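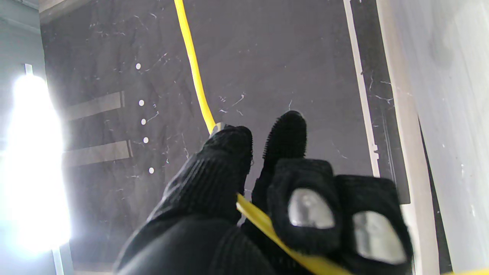 Figure 2. Wrist view at the cable station, open day. The yellow cable runs down past the fabric-covered left finger; two metallic pads sit on the face of the finger block.

4. What we learned from the open day

I'll be upfront that this section reads less like a methods section and more like a diary. We ran the cable station for visitors at the Ridilport hall on 26/04/2025, and I want to get down what people did and asked while I still remember it, since half of it changed how we set up the later trials.

4.1 Setup for visitors

The bench work up to March was done with a closed door and the same few of us watching. For the open day we kept the task as it was in Section 3 (get the cable between the fingers, follow it along, stop at the marked spot) but we moved the operator to the side so that people could stand close to the safety line. We also put the wrist view up on a big screen, and I'm so glad we did! From where the visitors stood, the arm's own body hid most of the contact area, and the screen was the only way to see how the cable sat against the fingers. Figure 2 gives you the same view they had.

The glare on the left side of that view is pretty typical of the hall. We'd tuned the exposure in our own lab, where the light is dull and even, and Ridilport is a bright place. The dark marbled panel behind the gripper helped a lot, though — yellow against near-black is about as easy as it gets for a color-based tracker. I don't want anyone to read our open day numbers as proof that the tracker copes with messy backgrounds. It was never asked to.

4.2 How the day went

Over 400 people came through the hall. We ran the full task 60 times, in short blocks with breaks for questions, and 7 of those runs ended with the operator pressing stop. I went back through the logs for all seven. Most were cases where the cable had slid toward the fingertip and the grip estimate drifted off, the same failure we describe in Section 3.4. Two were just us being careful because a kid had leaned over the line to get a better look (no harm done, and he got a second turn at the front).

We had planned to switch between the Jurico controller and our older Kustach one every hour. That plan lasted until lunch. Visitors liked the Jurico runs better because the arm moved more smoothly, and they drifted off during the others, so in the afternoon we stuck with Jurico. It means the two controllers can't be compared fairly on this data and I've left that comparison out of Table 3.

4.3 What people asked

The question I heard most was why the fingers were dressed in fabric. The short version I gave was that the knit has some give and we like how it handles a cable, and then I'd point to the rubbery tip on the screen and say the two surfaces behave very differently. An electrician pushed me on this for a good while. She wanted to know how the fabric would hold up after a month of dusty cable, and I had to say we haven't tested that. We have now added a wear test to the plan in Section 6.

Lots of people also asked how the arm knows how hard to squeeze. I found I didn't have a clean answer in everyday words, which bugged me all the way home. The explanation in Section 2.2 was rewritten after that, and it follows the Obradović formulation more closely than our first draft did.

4.4 Changes made afterward

The exposure is now set on site before each session. The operator calls out the start of every run. And the wrist view stays on the big screen even in the lab — we caught a badly seated cable that way on the first morning back, from across the room.

Reader comments

I was there with my daughter and she still talks about the glove on the robot. Nice to see it written up.

Could you post the afternoon logs anyway, even without the controller comparison? The stopped runs would be useful to us.

Section 4.3 mentions a wear test. Please use old cable as well as new, it picks up grit in a different way.

Contact the authors | Copyright the authors, all rights reserved | Back to top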